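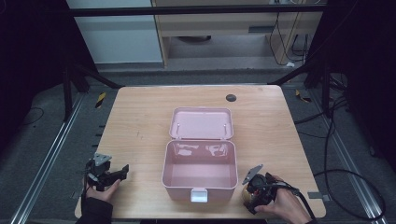 Written by Corinne Maddery, gripper tester and bench tech at Pakero
Feb 8, 2024

Handheld gripper comparison: your questions

I've been putting two pairs of handheld grippers through the same set of chores, the Plalent and the Coppens, and my inbox has filled up with questions. I've pulled the ones I get most into one page so I can stop typing the same reply over and over!

Why handhelds and not a full arm?

Speed, mostly. I want to know whether a jaw shape can get under a latch before I spend an afternoon bolting it to an arm and fixing the offsets. With a pair in my hands I can try a bad idea in a minute and throw it out. We do have arms, and the jaws that do well move on to those.

What's the deal with the pink box?

It's my favorite test, so I'm glad you asked. It's a plastic storage box with a lid that flips all the way back onto the table and a white latch tab on the front. The lid is easy to knock around, the latch needs a bit of a pull, and the shiny plastic gives you plenty of chances to slip. I run it empty first. If a gripper can't open and close an empty box, I'm not going to bother filling it.

How many tries does each gripper get?

I logged 1155 box openings and closings across both pairs, spread over 6 weeks. I'd planned on 2000, but my wrists had opinions.

So which one won?

For the latch, Coppens. The jaws come together more squarely and I can feel the tab catch. For the lid I like Plalent better, it opens wider and I don't have to sneak up on the edge. If you made me pick one pair for everything I'd take Coppens and grumble about the lid.

Do I really need two hands?

For boxes, yes, I think so. One-handed, the whole box tends to scoot toward you when you pull on the latch. One gripper steadies, the other does the fiddly part. I switch sides halfway through a session (I'm terrible with my left, so that half is slow).

Does the cable get in the way?

Sometimes! Let it run back over your wrist and leave more slack than you think you need. If it's tight you start turning your whole arm to make up for it, and that shows in the recordings as a weird little lean.

What controller are you using?

Traltora, the small one, on the firmware from August. I tried the newer release and the jaw position reading kept jumping near fully closed, so I went back. I'll try again after the next update.

What about glossy stuff and cameras?

Pink plastic under overhead lights gives you pale streaks, and our tracking is not fond of them. Turning the box a little helps. So does dimming the light, if your camera can live with that. I haven't tried a matte spray yet.

Can I see the raw numbers?

I'm cleaning up the sheet now. It has 4 tabs and one of them only makes sense to me. Send me a note through the contact form and I'll mail it to you when it's readable.

Will you test soft fingertips?

Yes, they're next on the bench. I've got one set cut already and the second set is waiting on glue.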